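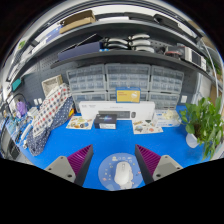
Gripper with the ribbed fingers and the round lens, mouse on the pad.

Ribbed fingers and wide lens on a hand-held gripper, or go back to flat pads and a narrower camera?

I have a hand-held gripper with two soft ribbed fingers and a camera mounted so it looks out past the fingertips. I use it to record short pick and place tasks, and the same fingers are supposed to go on a small arm later. I have two sets of fingers and two lenses and I can't decide which pair to keep. I need to settle on one before I record much more, and mixing them in one set has already caused me trouble.

Fingers A are the ribbed ones in the photo. They came from Wikura. They bend around whatever you close them on. Fingers B are flat printed pads with a thin rubber strip, a design a friend passed on to me.

Lens 1 is the very wide one, and it gives the round image with the black corners. Lens 2 is a Zivirton module with a much narrower view. It gives a normal rectangular image and the edge of the desk comes out nearly straight.

What I have tried so far, all at the same desk:

Computer mouse, picked up by the sides. The ribbed fingers hold it well if I come in level. If I come in steep the tips touch the pad first and push it along, and the mouse goes with it. Flat pads don't do this as much but they let the mouse rotate in the grip.

Small thin box, lying flat. Flat pads are clearly better. The ribbed fingers fold a little at the tips and I end up with a corner of the box and nothing else.

Keyboard box, the long one. Neither pair opens wide enough to take it the long way. Both can take it by the short edge, and then it sags.

Cloth. Ribbed fingers, easily.

With lens 1 I can see both fingers and the whole desk, right up to the shelves. With lens 2 I see the object much larger and I lose the fingers as soon as they open all the way. My tracking software is happier with lens 1 but the policy I trained on lens 1 recordings stops short of the object, nearly always on the near side. I have 47 recordings with lens 2 and a lot more with lens 1.

So: is it worth keeping the wide lens and correcting for it somehow, or should I drop it? And does anyone run ribbed fingers for flat boxes without going crazy?

Hala Smadi
April 6, 2022

Ayman Fakhoury

Keep the wide lens. I went through the same thing in January and lost a lot of recordings by switching halfway.

Your software is happier because it has more to hold on to. Cabinets with rows of little drawers, shelf edges, a pegboard with holes in it, all of that stays in view while your hand moves. With the narrow lens over a plain blue desk there are moments when all it has is one color and one mouse. Mine would jump at exactly that point, when the gripper came down close.

For the stopping short, check these before you blame the lens:

1. The calibration. You need a fisheye model, and the ordinary pinhole one with a few distortion terms won't fit out near the rim. Hold the board close to the edge of the circle for a good part of the shots. Most people only wave it in the middle.

2. The offset between the camera and the fingertips. If you measured this with the flat pads on and then swapped to the ribbed ones, it is wrong. Mine were different lengths and I had used one number for both. The arm stopped short every time, same as yours, and always by the same amount.

3. Cropping. Some training code crops a square out of the middle without telling you. Your fingers come in from the bottom left and bottom right, so a tight crop can take them off altogether. Save a few of the images as they go into the network and look at them.

I don't undistort anything for training. I feed it the round picture and it has been fine. I only use the calibration for tracking.

On the fingers, I have no experience with the Wikura ones. The pair I use are from a small shop called Abou Jaoude and they are stiffer.

Rawan Awwad

get the flat ones. ribbed fingers are for fruit

Kaan Bayram

I do use ribbed fingers on flat boxes, with some conditions.

The tips are the weak part. On most of these the ribs get short toward the point and there isn't much in there to stop it folding. Two things helped me. One was a strip of stiff plastic glued along the outer face, only over the last part of the finger. The inner face stays soft and still wraps. The other was closing slower. If you squeeze the trigger hard by hand you will get away with it for a mouse and not for a thin box.

Also look at how the fingers are bolted on. Yours have a plate with three screw holes a side by the look of it. Check that both sides are seated the same way. I had one finger sitting slightly twisted for weeks and thought the material was bad. With the gripper closed the two tips should meet along their whole width. Slide a piece of paper in and see whether it pinches evenly.

About the mouse pad moving: tape it down while you compare. Otherwise you are testing the pad. If you want the pad loose in the real task, fine, record that separately. I would also put the object in the same starting spots for both pairs, marked with tape. "Feels better" changed for me from one evening to the next until I did that. I ran 1626 grasps for my own comparison, which was too many, and the difference was plain long before the end.

I agree with Ayman about the lens and about the offset. I'd only add that the wide lens makes small things very small in the middle of the image once it is scaled down. If you later want to pick up screws or coins you may need a second camera, or a larger input size. For mice and boxes I wouldn't bother.

What I would keep: lens 1, ribbed fingers, stiffened tips. Redo the offset. Put the 47 lens 2 recordings in a separate folder and leave them out.

Hala Smadi

Thank you both. It was the offset, at least mostly. I had measured it with the flat pads on. I measured again with the ribbed ones and it now reaches the mouse. The small box is still bad and I will try the plastic strip next. The paper check pinched harder on one side so I have loosened that plate and need to set it again.

Tustness Community Help | Contact | Copyright Tustness and contributors | Back to top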